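Ticket 1008: Trailer brake light stays on while towing, Skendis pickup with Firnico hitch wiring kit
Opened by: Regula Kälin
Status: Solved, waiting for confirmation

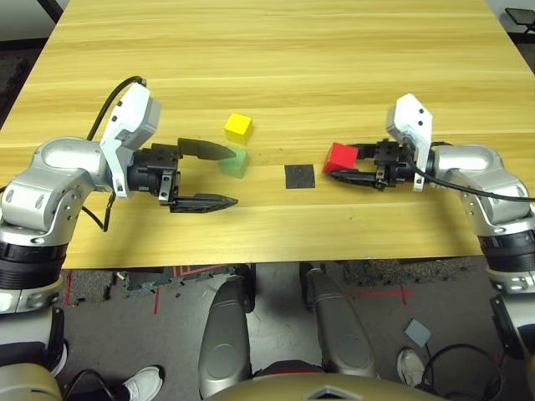 Hello, I have a Skendis pickup, and I tow a small box trailer with it, up to 778 kg when loaded. In November I let the workshop put in the Firnico wiring kit with the 7-pin socket. Since then the right brake light of the trailer stays on weakly, also when my foot is not on the pedal. The left one is correct. On the pickup itself all lights are correct.

What I have tried already:
- Other bulb on the right side. No change.
- Cleaned the pins of the plug with contact spray. No change.
- Connected the trailer to my neighbor's car. There both brake lights work as they should.

From the last point I conclude that the trailer is good and the fault is on the side of the pickup. The dashboard also shows the message "Check trailer" after some minutes of driving, but not every time. Please tell me what I should measure. I have a simple multimeter.

Reply from support, Lam
Thank you for the clear report. Please disconnect the trailer, switch the ignition on, and measure at the socket between the ground pin and the brake light pin. Do not press the pedal. Then the same with the pedal pressed. Write also which version is printed on the module behind the left rear trim.

Reply from Regula Kälin
I measured this evening. Without pedal: 3 volts. With pedal: normal battery voltage. The label on the module says version 321. I had some trouble with the trim because one clip is very tight, so I pulled from the bottom and it came off whole.

One more thing I noticed. When I switch on the parking lights, the value without pedal goes up a little. I do not know if this is important.

Reply from support, Lam
It is important, thank you. Please check the ground wire of the module. It is the brown one with the ring, and it should be on bare metal. In some installations it is screwed on top of the paint.

Reply from Regula Kälin
You were right about the paint. The ring was fixed with the same screw as the trim holder, and under it the paint was complete, only scratched a little at the border. I removed the screw, sanded the place until I saw clean metal, put the ring back and put some Plutar grease over it against rust.

Now I measure zero without pedal, with parking lights and without. I connected the trailer and the right brake light is dark when it should be dark. The message on the dashboard did not come back on the way to the recycling yard and home again, but this is a short way.

Two questions remain. Must the message be deleted with the diagnostic tool, or does it go away alone? And should I tell the workshop, so that they check the other ground point too? I did not find a second one in the instructions.

Reply from support, Lam
The message clears alone after several starts with the trailer connected. There is only one ground point in this kit. Please do tell the workshop. I leave the ticket open until you have made a longer drive.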